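Loose Cattle on the Zultham Road: How Two Newsrooms Told It
Project report, Rosalind Marchetti
Media and Rural Life, spring term

Background

One night in January a livestock trailer belonging to Derkell Haulage tipped over on the Zultham road with 40 steers aboard. Most of them walked away from it, which was good news for the steers and less good for the Haugen Garden Center, where several spent the morning among the shrubs. My project compares how the two local outlets, the Haugen Courier and the Plidevent radio newsroom, covered the story over the following week.

Method

I collected every article, bulletin transcript and correction I could find and sorted the sentences by subject: the driver, the animals, the traffic, or the shrubs. I had planned to use software for the sorting. The software filed "steer" under driving, so I did it by hand.

Findings

The pile came to nearly 400 sentences. Traffic won easily in both outlets. The Courier wrote more about the garden center than about the driver, who had a broken wrist and, as far as I can tell, was never asked a question. Plidevent did interview a farmer, then gave most of his airtime to whether cows can swim. (They can. It did not come up on the road.)

Neither outlet explained why the trailer tipped. The Courier promised a follow-up and ran a recipe page in its place - brisket, I'm sorry to say.

Problems

My category for "animals" was too wide. It put a vet's report on injuries next to a joke about a steer in the checkout line. A second coder would have helped, and the one I had lined up dropped the class.

Next steps

I would like to interview the driver, and to ask Derkell again for its inspection records. My first 2 emails are still unanswered. 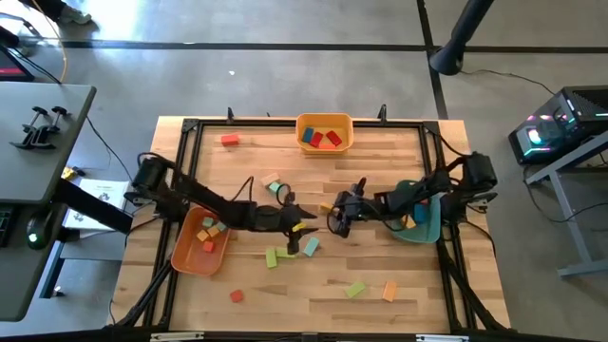
Two arms and a yellow block over the tabletop.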